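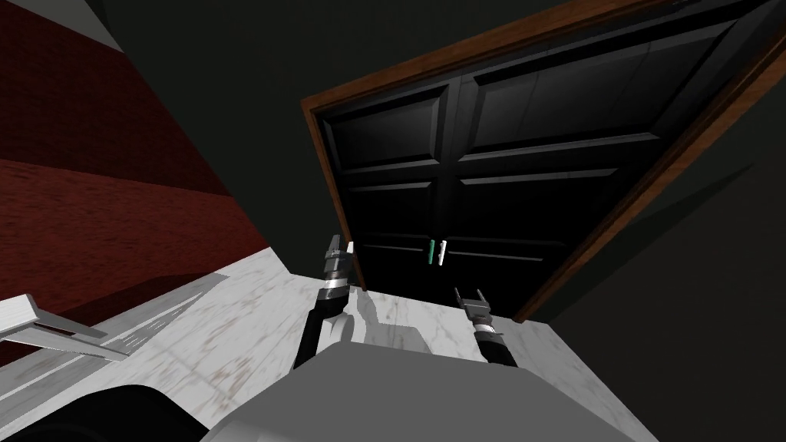 The Dreltville School of Engineering is pleased to share an update on the second-year robotics project course. The posts that follow were prepared by the course office and are open for comment. (1/13)

The assignment this term is doors. Each student team must write a control program that lets a simulated two-armed robot approach a closed double door, take hold of a handle, open one leaf and pass through the opening. (2/13)

All work is carried out in simulation. Teams share one building model, called Grorkness, which contains the rooms, the doors and the robot. A team may change its own program. It may not change the building. (3/13)

The course is led by Dr. Tumelo Du Plessis. Laboratory sessions are supervised by Seidu Nutsugah, who also maintains the scoring software and should be the first contact for any technical question. (4/13)

Students began in February with the arms alone. They learned to move a gripper to a given point, to close it on a thin upright bar, and to stop when the measured force passed a set limit. The moving base was added afterward. (5/13)

Adding the base proved to be the hardest step for most teams. A program that reaches the handle well from a fixed position may fail when the robot arrives at a slight angle. Teams were asked to record the arrival angle for every attempt, including failed ones. (6/13)
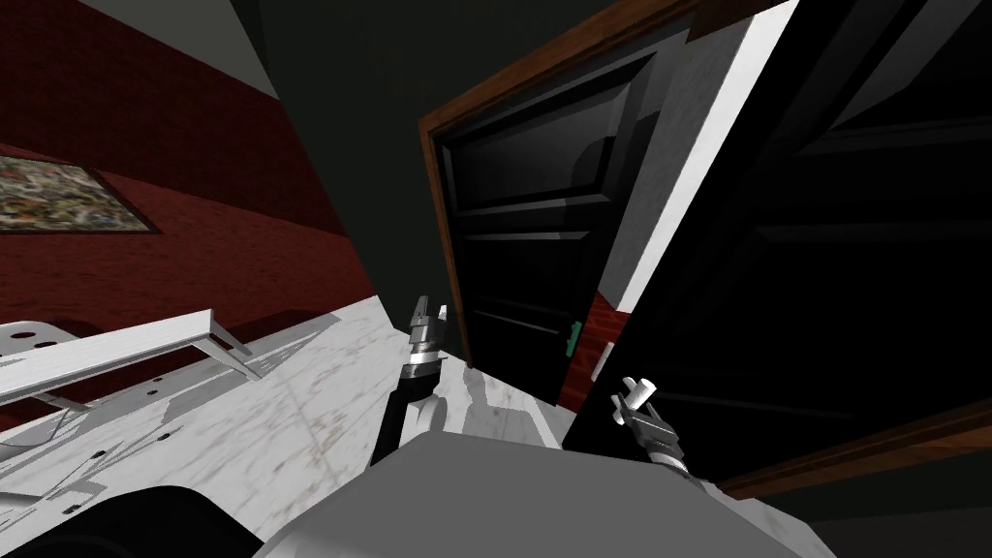
Opening a door toward the robot requires the base and the arm to move together. If the base stays in place, the door has no room to swing. If the base backs away too quickly, the grip is lost. Teams may decide for themselves which arm does the pulling and whether the other arm assists. (7/13)

As of 11 May 2019, the teams had logged 1,701 attempts on the shared server. Of these, 1,265 were scored as complete. The remainder have been kept, and each team must discuss several of its own failures in the written report. (8/13)

A note on scoring. An attempt is complete when the whole robot has crossed the door line. Contact between the robot body and the door frame reduces the score but does not end the attempt. Contact with a wall does end it. This rule was unclear in the first version of the handout, and the corrected version is on the course page. (9/13)

Two teams, Bevard and Ayaaba, have asked to submit a joint report. The request has been approved. Bevard worked mainly on the approach and Ayaaba on the grasp, and their programs already exchange data in the same format. Each student will still receive an individual grade. (10/13)

Dr. Du Plessis writes: "I would ask every team to read its logs before changing its code. Several groups spent a week adjusting the gripper when the fault was in how the base came to a stop." (11/13)

Final programs are to be submitted through the course page with the written report and one unedited recording of a complete run. Late programs will be run but not ranked. Extensions for illness are handled by the student office in the usual way. (12/13)

The ranking runs will be shown in the main lecture room, and families and first-year students are welcome to attend. No registration is needed. Questions about access to the room may be sent to the course office. (13/13)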